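Skeltau open day, quick notes

11 Jan 2018

Back from the Skeltau open day, typing this before I forget it all. Got there 20 minutes late, missed the welcome talk. Coffee was fine. Parking was not.

Most of the crowd went straight for the Yoshida hall. I went upstairs to the simulator room — 7 chairs, one big screen, very warm. Two arms, a table, a white cabinet with drawers, all of it rendered. You get two minutes at the controls. Then the next person is already standing behind you.
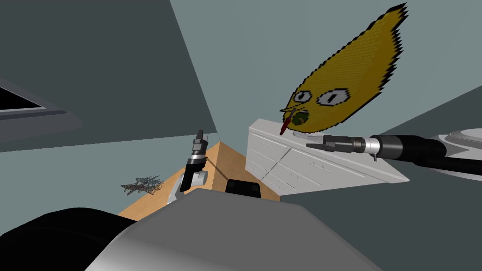 The simulator

Camera view tilts a lot, so I lost track of which way was up. And yes, the big yellow leaf thing has a face. Green mouth, red stick poking out. I liked him. Grippers have slim little fingers and I kept steering the wrong arm. Teh guy after me did much better.

Downstairs

Odulari had a stand, mostly leaflets. Grabbed 2. The Andar talk was full so I listened from the hallway, heard maybe half. Next open day is in April, sign up early if your going.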